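A Day at the Hokano Sparkling Wine Fair

I went to the spring fair at Hokano in April with low hopes and a full water bottle. The brochure promised 186 wines from 42 producers, every one of them "expressive." I have been to enough of these to know what that word costs. Admission was 80 dollars, glass included, and the glass was too small to get a nose into.

Doors opened at ten. By half past, the line for the Sedeo table ran back to the coat check, so I started at the far end, with the growers who had no banner and no line. 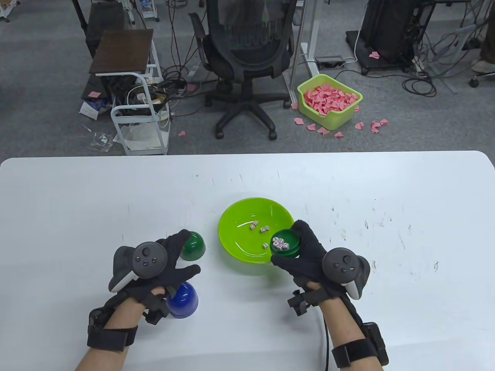

It was the right call. A small house called Chornovol was pouring a blanc de blancs with no dosage that tasted of green apple and chalk, a bit stern, and cold enough to hide whatever was wrong with it. I held the glass in my hands for ten minutes and went back to it. Nothing was wrong with it. I can't say that for the rosé next to it, which had warmed up into strawberry candy and stayed there.

The Sedeo seminar at noon was the reason most people had come. Nine wines, going back further than I can usually afford, and a printed sheet telling us what we would taste before we tasted it. I turned mine face down. The older bottles were good, and two were very good, with that toasted, mushroomy depth you hope for. The current release is another story. The sheet said "monumental." I found it sweet in front and short at the end, and the man beside me left half of his. At the price they are asking I would want a finish that lasts until I find my car.

The questions afterward were mostly compliments. Someone did ask about the move to an earlier harvest, and the answer was long and had the word "freshness" in it many times. I still don't know when they pick.
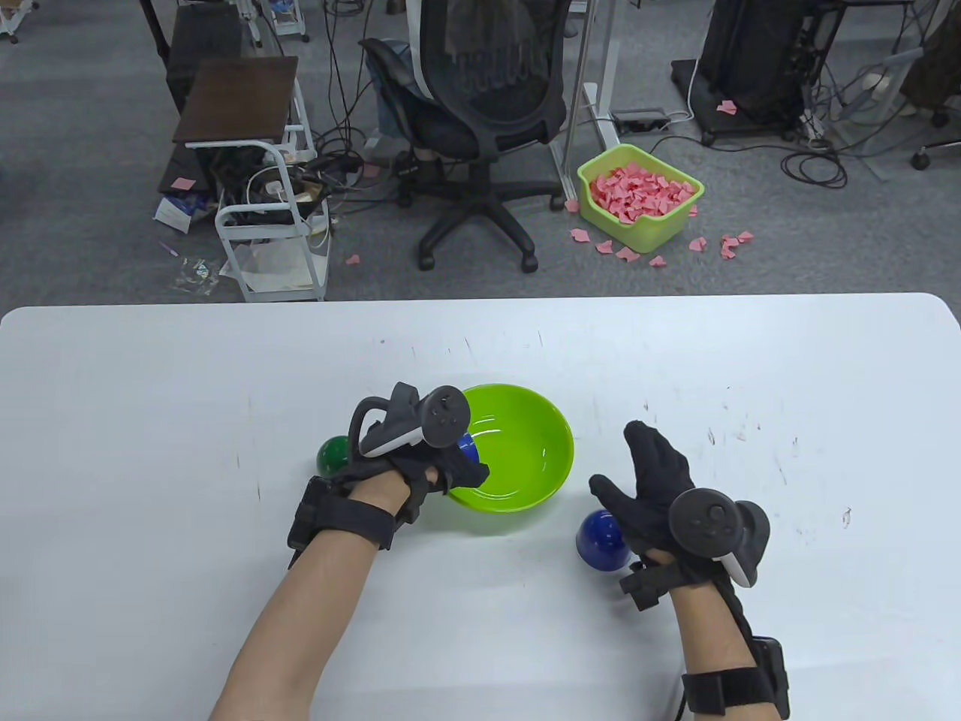 Green bowl on a white table, with a gloved hand on either side.

Lunch was a cheese plate and I will leave it at that. The afternoon belonged to Zustel, who brought a sparkling red I was ready to dislike. It was dry, a little bitter, and would be fine with sausages. They were also the only table where the person pouring said a wine had come out badly that year and poured it anyway. I wish more of them would. It had a cooked, flat smell, and seeing it next to the good one taught me more than the whole seminar had.
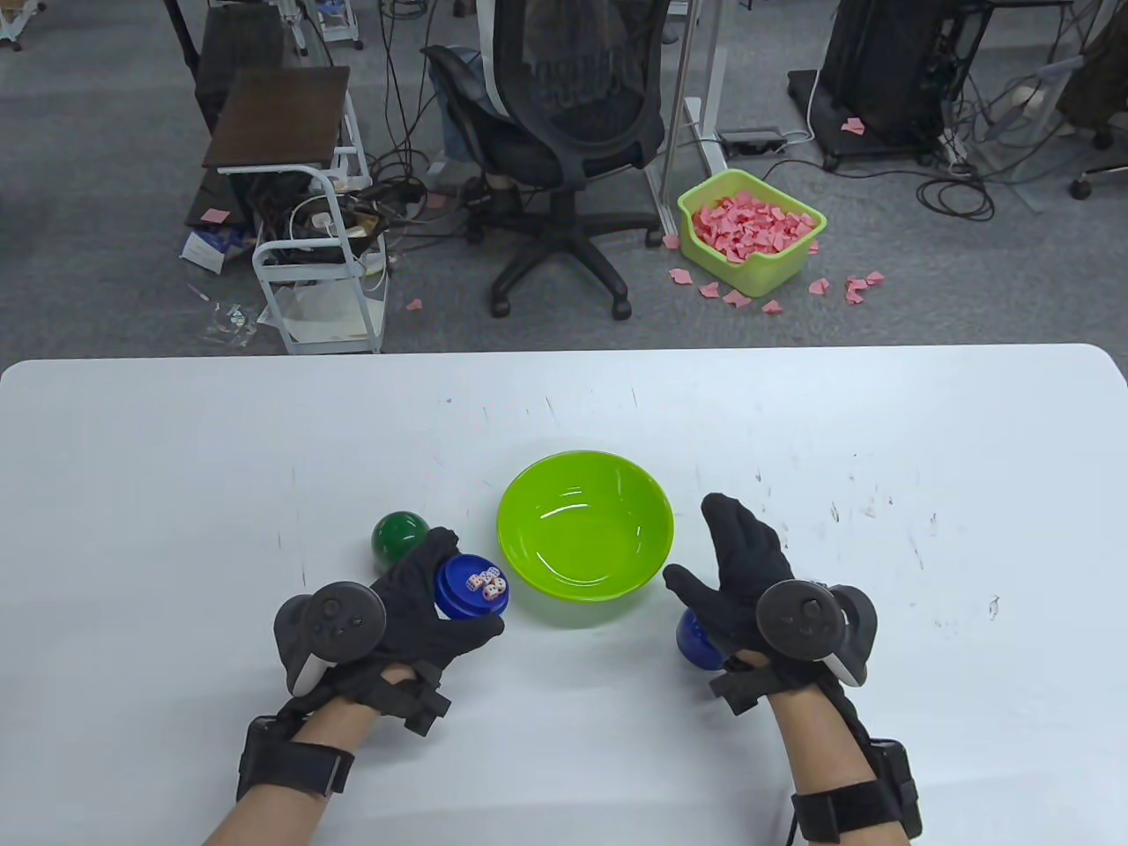 Scores were the other thing I wanted to look into, and the fair had put them on everything. Neck tags, shelf cards, a big board by the exit. Almost all of them sat in a narrow band at the top, which makes the numbers useless for choosing anything. A wine I poured out and a wine I bought were one point apart. You could do as well with the four white dice lying in that dark blue cup, and you would at least get a wider spread. I asked two tables who had given the scores. One pointed to the importer and the other said it was an average, without saying of what.

I left at four with two bottles of the Chornovol and one of the Zustel red. The Sedeo stand had a discount on cases of six by then. I kept walking. If you go next year, skip the seminar ticket, bring your own glass, and start at the back of the room before the growers there run out of the cold bottles.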